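Pirkonport Help Desk - Mellex cell simulator
Ticket 778
Status: open, waiting on vendor
Product: Mellex two-arm sim package, cable handling add-on (Fimel scene pack)
Opened: 7/9/20
Account: Siregar trial license

Summary
Cable pick task runs but the cord behaves different from one launch to the next. Same scene, same script. We are on the trial and have to decide by August if we buy it, so need an answer on whether this is us or the add-on.

What we're running
Base package plus the cable handling add-on. Scene is the stock table with the mat and blue tray, loaded straight from the Fimel pack, nothing moved. Default arms, default grippers. Lighting left alone. No custom meshes.

Steps to get there
1. Start clean, no saved session.
2. Load the table scene from the pack.
3. Turn on the wrist view and the room view.
4. Run the cable routine from the add-on menu.
5. Pause whenever, step through.

What we expected
Cord stays one piece with its loop, reacts to the finger, lands somewhere sensible when let go. Also expected two runs with the same seed to match. They don't.

What we get
Three things, probably not the same bug.

a) Log prints warning 702 (contact pair limit) a bunch of times whenever the loop is near a finger. Doesn't stop the run. Manual lists the code but only says "reduce contacts", doesn't say how.

b) Same seed, different rest position of the cord tail. Small difference on the first run after launch, bigger after that.

c) Wrist view takes a long time to refresh when the arm is pointed down at the floor and not at the table. Room view is fine the whole time.

Room view and wrist view grabs, all default settings:

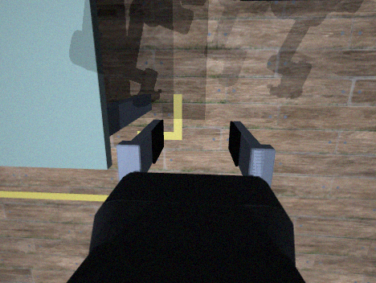
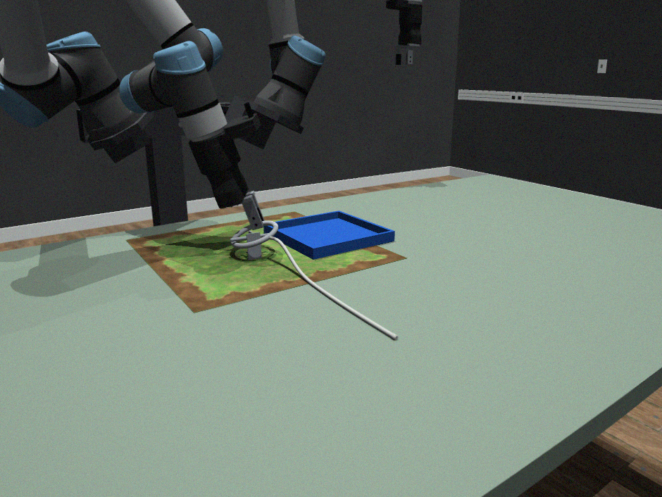
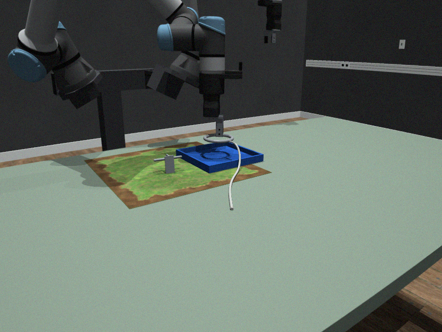
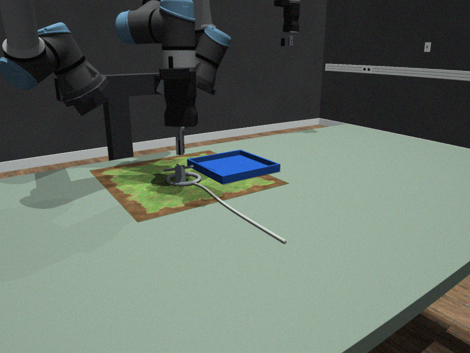

Log

Entry 1
Reinstalled the add-on. No change. Warning 702 still there. Checked the scene file against the one in the download, identical.

Entry 2
Dropped the physics step to half. Warning comes up less often but everything crawls. Not a fix, we can't run a batch like that. Put it back.

Entry 3
Vendor first reply: asked us to update the graphics driver. Did it. Helped (c) a little maybe, hard to tell. Did nothing for (a) or (b), and I don't see why it would, those are contact problems.

Entry 4
Found a setting called cord segments under the add-on's advanced tab. Ours was 80, which is the default. Lowered it and the 702 warnings went away completley. But now the cord bends in visible corners instead of a curve, and that's no good to us, the whole point of the trial is whether it moves like a cord. Back to 80.

Entry 5
On (b) - tried running headless with both views off. Rest positions match now. Turned only the room view on, still match. Turned the wrist view on, mismatch is back. So the wrist view is doing something to the timing. Repeated it with a fresh session to be sure, same result. Sent this to the vendor with both logs.

Entry 6
Vendor second reply: they can reproduce (b). Says the wrist view render shares a thread with the solver on trial builds and there's a flag to split them, not in the menus. Flag goes in the startup file. Tried it. First try it wouldnt launch, I had put the line under the wrong section. It has to go under the solver section, above the scene path. Launches OK after that.

Entry 7
With the flag set:
(b) matches across restarts with the same seed. Calling that one fixed, with a workaround.
(c) better. Still a pause when the wrist first swings over the planks, then it's smooth. Floor texture in the pack is a big one, might be that. Swapped in the small texture from the low detail folder and the pause was gone. We can live with that.
(a) no change. Still 702.

Entry 8
Asked the vendor if 702 matters for results or is just noise. No straight answer yet. They want the full contact dump, which the trial license won't export. Asked for a temp key.

Where it stands
Leaving open for (a) only. If the warning means contacts are being dropped then we can't trust the grasp numbers coming out of the add-on and I wouldn't recommend buying it yet. If it's noise, fine, they should say so in the manual.

Other notes while I'm in here, for whoever writes up the trial:
- Base package has been solid. No crashes besides my own startup file mistake.
- Scene pack loads fast, the tray and mat are easy to move with the editor and snap back OK.
- Add-on docs are thin. The advanced tab has 2 pages and one is just the defaults again.
- Support answers, but you need to push past the first canned reply.
- Trial build not exporting the contact dump is a pain. That's the one file you need when something goes wrong with contacts.
- Don't use the low detail cord to get around 702, see entry 4.

Next: wait on temp key, export dump, attach here. If nothing comes back before August, flag the account contact on the Siregar side and ask for the trial to be extended until (a) is answered.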